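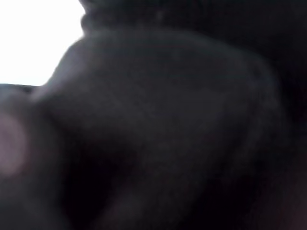 The spring flyer from Henerico came through the door in April, and the laundry page has grown again. Last year it was detergent and a drying rack. This year it offers color-catcher cloths, a "dark garment reviver," scent beads, a drum freshener and a rubber ball that is supposed to replace detergent for 2000 washes. Several of you wrote in to ask which of it is worth buying. My short answer is the drying rack.

The longer answer follows. I spent more time on this than I meant to, and I should say up front that my laundry is the dull kind: towels, sheets, work clothes, a lot of navy and black. If you wash silk or wool for a living, you know more than I do and can skip to the recipe swap.

**The ball**

I'll start with the ball, as that is what most of the letters were about. It's sold under the name Sasunis. The box says the pellets inside "activate" the water. It doesn't say what they activate it to do, and the leaflet, which folds out to the size of a road map, doesn't say either. There are drawings of droplets with arrows on them.

So I ran the only kind of test I can run at home. I cut up an old white pillowcase and stained the pieces with coffee, olive oil and tomato sauce. One set went in with the ball, one with ordinary powder, and one with nothing at all, on the same cycle at the same temperature. The powder did what powder does. Between the ball and plain water I couldn't see any difference, and neither could the two people I made look at the pieces without telling them which was which. The oil stayed put on both.

Plain water does clean clothes to a degree. A shirt that has been worn once at a desk will come out smelling fine after a warm cycle with nothing added. I suspect that explains most of the happy reviews. The ball rides along with the water and takes the credit.

As for the 2000 washes, our own machine keeps a running total in its service menu, and it stands at 1193. We've had it a long time. I would be very surprised to find the same rubber ball still in the drum when that number reached 2000, and even more surprised to find the receipt.

**Color catchers**

I wanted these to be useless and they are a bit better than that. You put a cloth in with a mixed load and it comes out pinkish or gray, and you're meant to be impressed. It does show that loose dye was in the water and some of it ended up on the cloth. It doesn't show that the dye would otherwise have landed on your shirts. Most of it was on its way down the drain.

Where I can see the point is a new pair of jeans or a new dark towel, which I'd wash separately the first few times anyway. After that, modern dyes mostly stay where they are in cold water. The flyer suggests a cloth in every load. At that rate you're buying a pack every few weeks to protect yourself from something that stopped happening after the third wash.
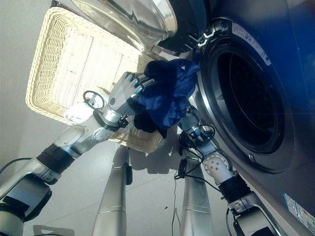 *Dark blue at the door of the washer, with the wicker basket close by.*

**Dark things in particular**

The "reviver" is the product I had the strongest feelings about before I opened it, so I tried to be fair. It's a liquid for dark clothes, and the bottle promises to bring back black. I used it on 4 items that had all gone a little tired: a cotton T-shirt, a sweatshirt, a pair of socks and a canvas apron. I followed the instructions, including the extra rinse.

The T-shirt looked slightly better. The others looked clean. Here I have to be careful, as a T-shirt also looks better when it has been pulled straight and dried on a hanger, and I had done that too.

A lot of what we call fading is fuzz. Cotton fibers break and stand up on the surface, they catch the light, and the whole thing looks gray. You can see it if you hold an old black sweatshirt up to a window next to the inside of its own pocket. Anything that cuts down on rubbing will help, and most of it costs nothing:

- Turn dark clothes inside out before they go in.
- Close zippers, and keep jeans away from thin knits.
- Use a shorter cycle for things that are only a bit worn.
- Cold water, or the coolest setting your detergent will put up with.
- Skip the dryer for anything you care about.

None of this is new. My grandmother's generation knew most of it, and it was all on the back of the detergent box until the space was needed for a picture of a waterfall.

**Sorting, and whether you have to**

The Ackermann housekeeping booklet (the one that gets handed around at the Sandine library swap, with the green cover) recommends sorting into seven piles. Seven! Whites, near-whites, pastels, brights, darks, delicates and "household." I don't have the floor space for seven piles, and I don't think we own a pastel.

We use 3: light, dark, and towels. Towels are their own pile for a practical reason. They shed, and dark cotton picks up every bit of it. If you've ever taken a navy sweater out of the washer and found it covered in white specks, a towel was probably in there with it, or a tissue.

Which brings me to pockets. I'd trade every product in that flyer for a household in which people emptied their pockets. It takes seconds, and it has to be done at the moment the thing goes into the drum. I've tried doing it earlier, when clothes go into the basket, and it doesn't work; something always slips past. Hold each garment up at the door, feel the pockets, shake it out, in it goes. Shaking matters more than I used to think. A sock balled up inside a sleeve gets wet and not much else.

It also helps to look at what has stuck to the underside of whatever you're holding. Small dark things cling to larger dark things. I once washed a single black sock through four loads in a row by failing to notice it.

**The basket question**

Two readers asked about baskets, prompted by the flyer's back page, where Henerico has gone heavily for woven ones in cream and white. They do look nice. I have some doubts. Wicker can snag fine knits unless there's a liner, and I wouldn't put wet laundry in it for any length of time. A plain plastic tub can be rinsed out in the shower and dropped down the stairs.

On the other hand, a rectangular basket of any kind sits against the wall and stacks clothes flat, while a round one turns everything into a nest. If you like wicker, buy the rectangular shape, use it for dry clothes only, and run your hand around the inside first to check for sharp ends. I'd ignore the "breathable weave" language. Holes are holes, and the plastic ones have them too.

**Drum freshener**

No. If a front-loader smells, look at the rubber seal around the door before spending any money. Pull the fold back with your fingers and wipe inside it with an old cloth. I won't describe what was in ours. Then take out the detergent drawer and scrub that, and clean the filter if you can get at it (put a shallow tray down first, and check the manual for how to drain it). After that, leave the door open between loads unless you have small children or a cat, in which case leave it open only when you're in the room.

A hot empty cycle every month or so takes care of the rest. The freshener tablet works mainly by asking you to run a hot empty cycle. It says so on the packet, in step two.

**Scent beads**

I tried one capful and the sheets smelled of it for two weeks. Some people want that. I'd only point out that they don't clean anything, that they aren't a great idea for towels, and that a person in our house slept in the spare room.

**Detergent, and how much of it**

The flyer has nothing to say on this, which I find interesting. The cap on the bottle we buy has lines inside it that can only be read under a strong lamp, and the highest line is far above what a normal load needs. Most people I know fill it to somewhere near the top. I did too for years, and our towels were stiff and I blamed the water.

Try half of what you use now for a month. If things come out less clean, go back up. Ours came out the same, the towels got softer, and a bottle lasts a good deal longer. That has saved us more than every coupon in the flyer put together, and I'd like to see Henerico print it on the laundry page.

**The rack**

It's metal, it folds flat, and wet clothes hang on it. The flyer calls it a "drying system." Check the hinges in the store before you pay; the display model had one that pinched.

If anyone has used the Sasunis ball for longer than I did and sees a difference, I'd like to hear about it, with stains if possible. Please label the pieces of cloth before you wash them. I used a ballpoint pen the first time and had to start over.

Next month: dishwasher rinse aid, and the letter from the reader who puts potatoes in hers.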